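Setting Up the Cell Before the Cell Exists
07/10/2018

When Grondard ordered a new handling cell for its plant in Fumham, the first job was to move a table. The table was on a screen. Jivbridge, the integrator, builds every cell in simulation before any steel is cut, and the crew that will look after the machine works through the setup there first.

The task is simple. An arm reaches down over a small black fixture near the edge of a table, closes its gripper and lifts. Most of the setup time goes into that last stretch above the fixture, where the tool has to come in straight.
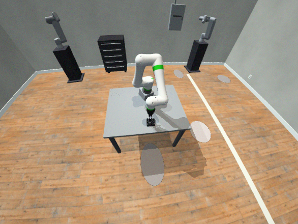
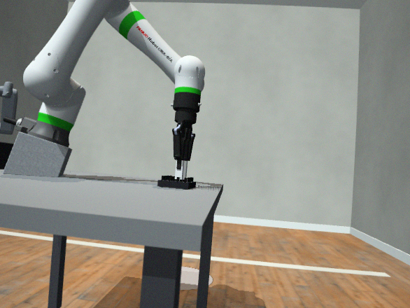
The first layout put the fixture 70 millimeters farther out. The arm could reach it, but the elbow came close to its limit on the way back, and the crew moved the fixture in. On screen that took a minute. On a bolted table it means new holes and a new set of taught points.

Speed came next. The approach was set at 300 millimeters per second and then cut for the final drop. The crew ran 449 cycles with the fixture shifted slightly each time – a little left, a little turned – and logged every miss. Most of the misses came from one bad tool offset, typed in by hand in June and copied forward ever since.

The model has gaps. Cables don't drag in it and fingers don't wear. De Bruijn, the shop that will service the cell, wants the gripper checked every 3375 cycles for the first few months, and the offset measured again after any finger change. The old value has been deleted from the setup sheet. The new one has a blank next to it for initials.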